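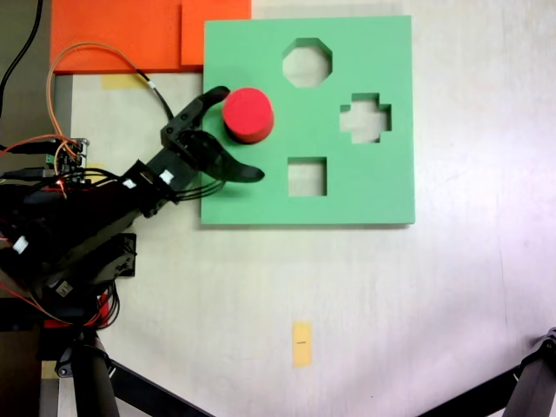 Our department has been talking about buying small robot arms for two budget years now, so when the lab at Nokamden opened its doors to visitors in March 2018 I signed up the same morning the notice went around. I teach the automation course at Birkesville, I write the equipment requests, and I had a notebook full of questions that no catalog had ever answered for me. What does one bench really cost? What wears out? Who fixes it? The first bench we stopped at had a black arm with a red foam cylinder in its gripper, over a green shape-sorter board with an octagon, a cross and a square cut through it, and I could have stayed there all afternoon. Foam! I had a line in my draft budget for machined aluminum test pieces and I crossed it out standing up.

Cledwyn Ruddock led our group, 13 of us, mostly from schools and a few from small shops. He runs the purchasing side of the lab as well as a good part of the teaching, and he was wonderfully open about money. Each bench is a purchase order of its own, with its own page in a ring binder, and he passed the binder around. The arm and gripper for a bench came to $1,403 the last time they ordered. On top of that they set aside $400 for cables, connectors, clips and spare servos, and another $100 for everything that goes on the table: foam sheet, blocks, tape.

I would have guessed the spares at half of that. Ruddock said they started lower too, and ran dry before the end of the first term. Wiring takes the most abuse. A lead gets pulled at the wrist, a connector works loose, and a student loses the afternoon. They now buy spare cable sets with the arm, on the same order, and they label them (I got a good look at the labels, and yes, I am going to copy the idea).

He was just as frank about the furniture. They looked at the Tanlow workstation, a very handsome thing with a fixed frame and drawers, and decided against it for the teaching room. Plain white tabletops do the job, and positions are marked with bits of yellow tape with a line drawn across. Somebody in our group asked whether that was accurate enough. For sorting tasks it is, he said, and for anything finer they move to the second room.

The second room is where the Hollenstein arm lives. It is bigger and stiffer, sits behind a guard, and comes with a service contract that made a few people put their pens down. It's a beautiful machine, and they let us jog it from the pendant, which was a thrill. But it took them three years of requests to get it, and it's booked solid. Several small benches went in while they were waiting, and those are what got the students through.

Some notes for anybody else putting a request together:

Ask the supplier how long a single replacement servo takes to ship. Ruddock had quotes that ranged from a few days to seven weeks for much the same part.

Put the controller board and power supply on separate lines. Our finance office likes one lump sum, but theirs did too, and when a supply failed there was no price on file to reorder against.

Budget staff time for setup. They allow two full days per bench, and he thought that was tight.

Get the gripper and the arm from the same place if you can.

We finished with coffee and a long, cheerful argument over whether to buy four benches at once or two now and two next year. Ruddock is for two and two. I went in wanting four and came home with two in the draft, plus a much fatter spares line. The request goes in next week, and with luck we'll have arms on tables in September. I've already asked whether I can bring a couple of students to Nokamden before then, and he said to send him the names.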